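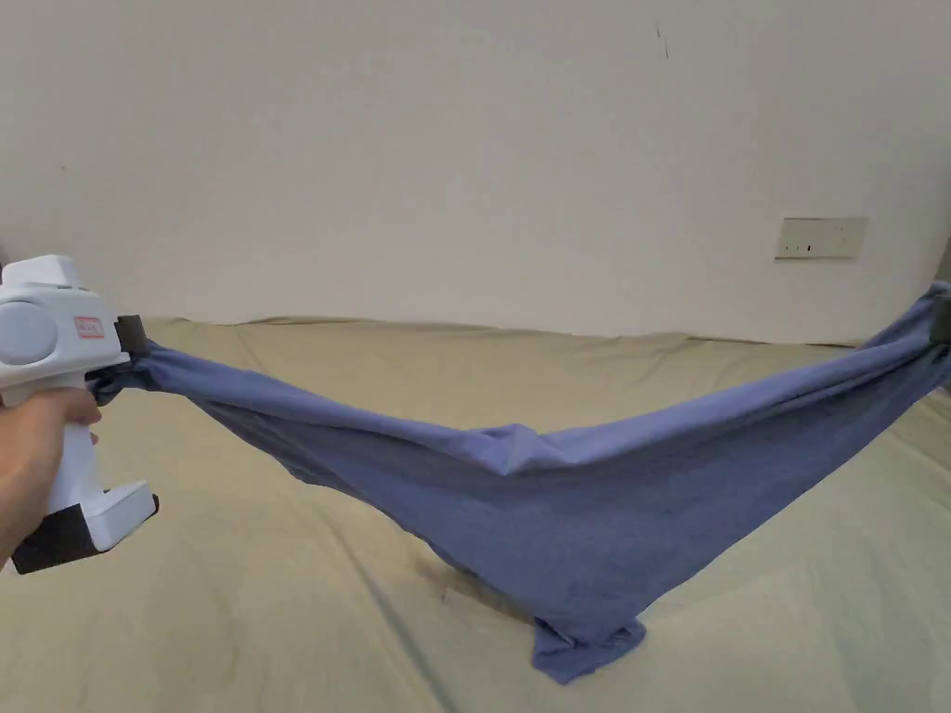

Workshop notebook / Dye room

25/09/2022

Indigo vat again, second week of it. I've been calling this one Bomama, after the jar label I wrote in a hurry and now can't read any other way. It smelled sweeter this morning (pond rather than barn, if you know the difference) and there was a proper coppery skin on top, so I fed it bran and left the lid tilted.

Weighed out the madder for the next pot while I waited. 508 grams of root, ground on the coarse setting, which gave me a lot of grit and one very pink coffee filter. Imogen Dobson says soak it overnight and throw away the first water. I've always kept the first water! We're going to split the batch and do it both ways, hers in the enamel pan and mine in the steel one.

The wool from Endorville is greasier than the last lot. I scoured 287 grams of it twice and it still floated like a duck, so a third wash with more soda, then alum at the usual strength.

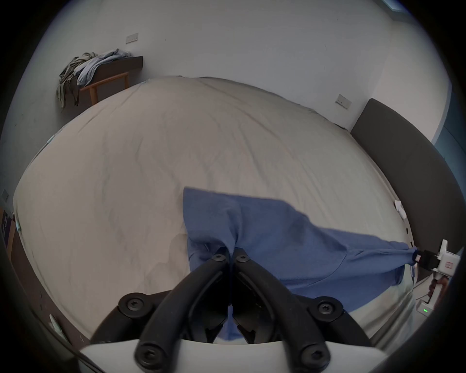 Nijs Textile Workshop, Natural Dye Group

Lightfastness strips: the weld ones have been in the south window for 24 days and I'm a bit sad about them. The plain alum strip has gone to straw. The one with a pinch of iron is holding on nicely, though it's more olive than I'd choose for a scarf. Yuxi Xiong wants the same test on the onion skin samples, so I cut those and pinned them up behind card, half covered.

Oh, and the pH meter is drifting again. It read 10.1 and then 9.4 in the same vat five minutes apart, so I used paper strips all afternoon and wrote those numbers on the vat card instead. New buffer solution is on the order list under Drondard.

Next time: stir Bomama before the first dip, check the alum bucket, and find out who has my long spoon.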